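## 4. Setting up and emptying a mixed-item bin

This section covers the large gray bins used on the tabletops at the Gustmont and Sterkthorpe rooms. It assumes you have already read Section 3 (tables and lighting) and that the table has been cleared. Bins for paper and flat stock are covered in Section 6.

A mixed-item bin holds small things of different shapes and weights that have to be taken out one at a time and put into trays. Typical contents are toy bricks, small toy vehicles, markers, glue sticks, pouches, wallets and scraps of cloth. The same steps apply whatever is in the bin, with a few exceptions given under 4.5.

### 4.1 What you need

- One large gray plastic bin with sloped walls
- Quick-release bar clamps
- A soft brush and a damp cloth
- Sorting trays, one per item type on your sheet
- The item sheet for the batch (Kirui form 557)
- Pencil

Do not use the folding tables by the door. They flex when the clamps are tightened and the bin will creep toward the edge.

### 4.2 Placing and clamping the bin

1. Wipe the tabletop and let it dry. Grit under the bin scratches the wood and lets the bin slide.
2. Set the bin down with the floor flat on the table. Leave enough bare wood around it to seat the clamps.
3. Press down on each corner in turn. If the bin rocks, turn it a quarter turn and try again. If it still rocks, the floor is warped and the bin should go to Felista Wanyama for replacement.
4. Open the first clamp wide, place it over the rim of the bin, and bring the lower jaw up under the tabletop.
5. Squeeze the trigger until the pads touch on both sides, then give it 2 more squeezes. Stop there.
6. Fit the remaining clamps the same way. Spread them out so that they are not all on one wall.
7. Push the bin firmly from each side with the flat of your hand. It should not move.

**Caution:** Do not overtighten. The rim will bow inward and can crack at the corners, usually a few days later.

**Caution:** Keep your fingers clear of the bar when you press the release. The jaw drops quickly.

**Note:** The Ristari clamps have a release on the left side of the handle and the older ones have it on top. Both hold equally well and can be mixed on one bin.

### 4.3 Cleaning the inside

Clean the bin before every new batch. Dust collects on the floor of the bin and transfers to anything light in color – white caps and pale cloth especially.

1. Brush the sloped walls downward, toward the floor.
2. Brush the floor into one corner and lift the dust out with the damp cloth.
3. Go over the lower edge of each wall with a fold of the cloth. Residue builds up in that seam and a brush alone won't reach it.
4. Let the bin dry before loading.

Scratches, smudges and old reddish-brown stains on the walls are permanent in many of the bins and don't need to be reported. Subira Urio tried two kinds of cleaner on them in April and neither made any difference. Do not use scouring pads or solvent. Report any stain that comes off on the cloth.

### 4.4 Loading

1. Check the items against the sheet before they go in. Cross out anything missing and write the replacement next to it.
2. Empty pouches and wallets and lay them flat. A pouch with something in it counts as a different item and needs its own line.
3. Push the caps onto markers and glue sticks until they click.
4. Tip the items in from low down, close to the floor. Dropping them from the rim chips the bricks and knocks wheels off the vehicles.
5. Leave them as they land. Bricks on their sides and vehicles at an angle are fine.
6. If two items have landed one on top of the other, check the sheet. If the "stacked" box is blank, slide them apart.
7. Load no more than the sheet calls for. A crowded bin takes much longer to empty and small dark pieces get lost under the larger ones.

**Note:** Each wall slopes inward, so round items roll back to the floor without help. Cloth can stay up on the slope. Push it down to the floor before you start.

### 4.5 Items that need extra care

**Toy bricks.** Separate any that are joined, unless the sheet lists them as a pair. The chunky bricks go in the deep tray.

**Small vehicles.** Place them in the tray on their wheels. If a wheel is loose, put the vehicle in the repair box and mark the sheet with an R.

**Markers and glue sticks.** These are easy to confuse when the colors are alike. Read the barrel before choosing a tray. Uncapped ones go straight in the trash, along with the cap.

**Pouches and wallets.** Lay them flat, closed, with any mark or label facing up. Dark ones are easily overlooked against the floor of the bin, so check the corners twice.

**Cloth and soft pieces.** Lift from the middle, never by a loose thread. If a soft piece has caught on anything, stop and free it by hand before going on. Pulling will stretch it, and a stretched piece can't go back into the set.

**Very small pieces.** Anything shorter than a marker cap goes in the lidded cup and is listed on the back of the sheet.

### 4.6 Emptying and closing out

1. Take out the items in whatever order the sheet gives. If it gives none, start with the piece nearest the middle.
2. Place each item in its tray before going back for the next.
3. When the floor looks clear, run the brush once along all four seams.
4. Compare the trays with the sheet and initial it.
5. Release the clamps one at a time, holding the bin with your free hand.
6. Hang the clamps on the rail with the jaws closed. Store the bin upside down.

If something is missing, leave the bin clamped and look under the table first. Then check the rim and the clamp pads, where small pieces tend to lodge. Items not found by the end of the shift are entered in the loss book kept by Geetha Bhat.

The full set at Gustmont stands at 3,311 items as of 7 November 2021. Sterkthorpe keeps its own list. Please don't carry items between the two rooms without a transfer slip signed by Hauke Görtz or Elibariki Odera, even when the piece looks identical.

Spare trays and cup lids are on the lower shelf in both rooms. Blank sheets are in the drawer underneath, and the last pad in the drawer should be left there until the new ones have arrived.

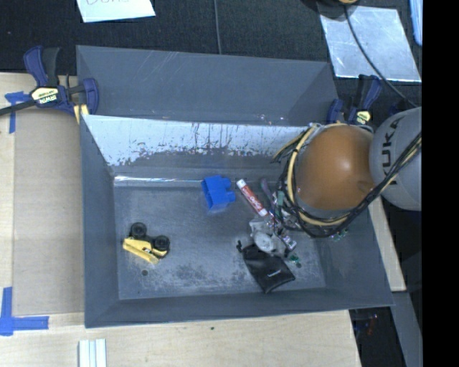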